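Grevville Library Opens a Room for Long Study Days
Sunday, April 18, 2021

The public library in Grevville has opened a new study room on the second floor, after a winter of repairs. Students and people who work from home can now stay the whole day and bring their own food.

The room is paid for by a local firm, Travik, which gave 1469 dollars for furniture and a small kitchen corner. Drinks and cold meals are allowed – hot food is still not.

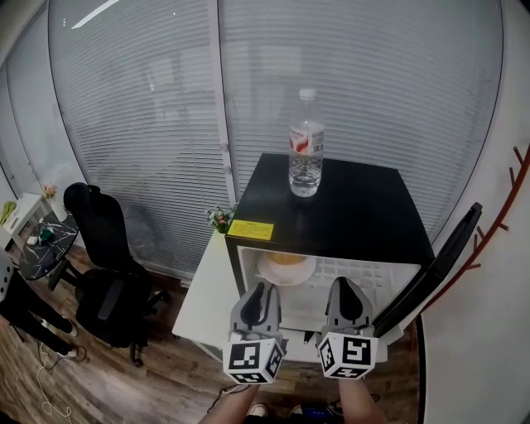 Do visitors need to reserve a seat? A library card is enough, and seats are given in order of arrival.

The room has 11 seats and opens every morning at nine. A reservation system was tested in December, but many people booked and did not come. The library will decide about evening hours before summer.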